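# The Long Road to a Folded Shirt

Ask a roomful of people what they want a robot to do and the answer arrives before you finish the question. Laundry! They want it sorted, washed, dried, folded and back in the drawer, and they want to be somewhere else while it happens. I want that too, and I have wanted it since I was old enough to be sent downstairs with a basket. So I have spent a good part of this winter reading, visiting and pestering people who build machines with arms, trying to find out how close we are.

The short answer is that we are closer than I expected and still a good distance off, and the gap between those two is the most interesting thing I've come across in years.

Start with what machines do well. At the Betedmont plant, where I spent a long January morning in borrowed safety shoes, arms move metal brackets from a bin to a press and from the press to a rack. They do it all day with a rhythm you can feel through the floor. One line handled 1366 brackets in the shift I watched, and I could have stayed for every one of them. The brackets are all alike. They are stiff, they sit where they are put, and if you pick one up by the corner you know exactly where the other corners went.

Now try a T-shirt. Pick it up by the corner (which corner? a shirt on a heap doesn't seem to have any) and the rest of it drops into a shape it has never made before and won't make again. The sleeve you could see is gone. The neck is inside out, or perhaps that's the hem. Whatever plan you had a second ago was for a different object. People solve this without thinking, mostly by feel, with one hand finding an edge while the other keeps the rest off the floor. It is a wonderful piece of skill and we do it while talking on the phone.

Then there is the house itself. A factory is built around its machines. A home is built around people, and people leave their shoes by the door. They park the bikes inside the gate, run a cable along the wall, put the basket on a stool because the stool is the right height. Every one of those choices makes sense to the person who made it, and every one is news to a machine.

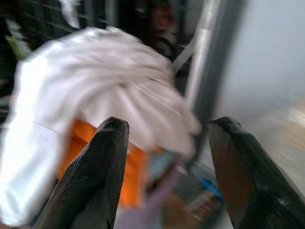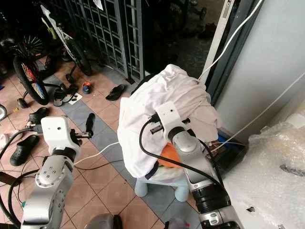
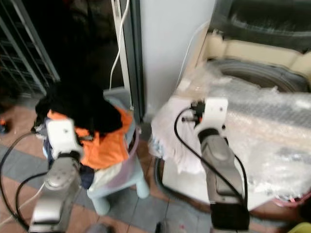
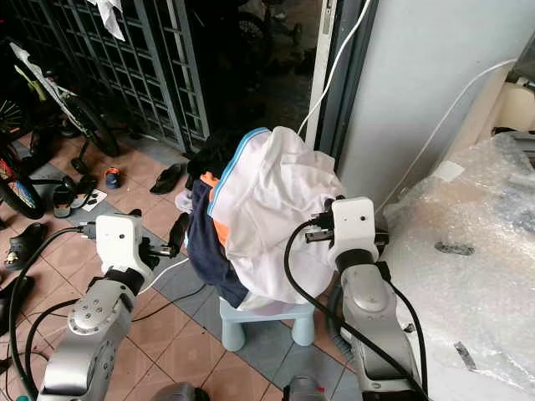
*8 minute read*

I love how close together everything is in that tiled corner. The washer is a top-loader with bubble wrap draped over it, and the clothes get as far as a little pale blue stool, with bikes and footwear on the floor nearby. Anyone who has done the wash in a space like that knows how it goes: you turn with your arms full and feel for the floor with one foot. For a pair of arms it means that cloth, plastic wrap and cables can all sit within the same short reach, and only one of them is supposed to be picked up.

Two arms help enormously, by the way. A single gripper can drag a towel or drop it in a bin, but opening it out is another matter. With two you can hold one edge still and go looking for the next. The trouble is that each arm is now in the other's way, and sometimes in the way of the camera as well. A camera up high sees the room and loses the fingertips. One at the wrist sees the fingertips beautifully until a big piece of cloth swings up in front, and then it sees cloth.

The people at Mokside, a small workshop that has been at this problem for longer than most, have a bench test I've grown very fond of. It's a heap of mixed clothes and an empty basket, and the job is to move everything from one to the other, one piece at a time. No folding. They ran it 203 times in the stretch they showed me, and the runs that went wrong went wrong in ways I recognized from my own life. A sock came along inside a sleeve. Two dark things were taken for one dark thing. A pair of pants was lifted, carried nearly all the way, and left hanging on the rim.

What impressed me was the recovery. An older system would have marked the pants as delivered and gone back for the next piece. This one paused, went back and gave the dangling leg a push. It was a clumsy little push and I wanted to cheer.

Progress of that kind doesn't show up well in a highlight clip. The clips like a fold, a nice square one on a clean table, and folds really are getting better. Prikilel, whose machine folds towels and only towels, let me feed it a stack from my own closet, and it handled all but 2 of them without a fuss. (One was a bath mat. I wanted to see.) Between the towels it takes its time. You could fold the stack yourself, put it away and make a sandwich before it was done. But if I'm out of the house, do I care how long it takes? I don't think I do. The dishwasher is slow as well and I have never once stood over it with a stopwatch.

Small shops may get there ahead of homes. Yusof, a laundry service that washes for restaurants, is trying out an arm that lifts napkins from a cart and lays them on a belt. A napkin is about the kindest cloth there is, flat and square and the same as its neighbors. On the day I visited, the counter by the belt stood at 1236 by closing, and the staff had mostly stopped looking at it. They still load the washers by hand. A wet load comes out in one heavy twisted rope, and pulling that apart takes strength and patience at the same moment, which is hard to ask of a gripper with two fingers.

So can they do the chores yet? Pieces of them, yes. Given a towel and a clear table, yes. Moving clothes from a pile to somewhere else, often enough to be worth watching. The whole trip, from the heap by the door through the wash and back to the right drawer, in a house where the shoes are in a different spot every evening, is still ahead. I'd be surprised to have it at my place soon, and I'd be delighted to be wrong.

In the meantime I've started paying attention to my own hands. Last night I pulled a pillowcase out of the dryer and tried to do it the way the machines do, two fingers on each side, no thumbs sneaking in to help. It took me four tries to find both corners, and I dropped it twice on the cat.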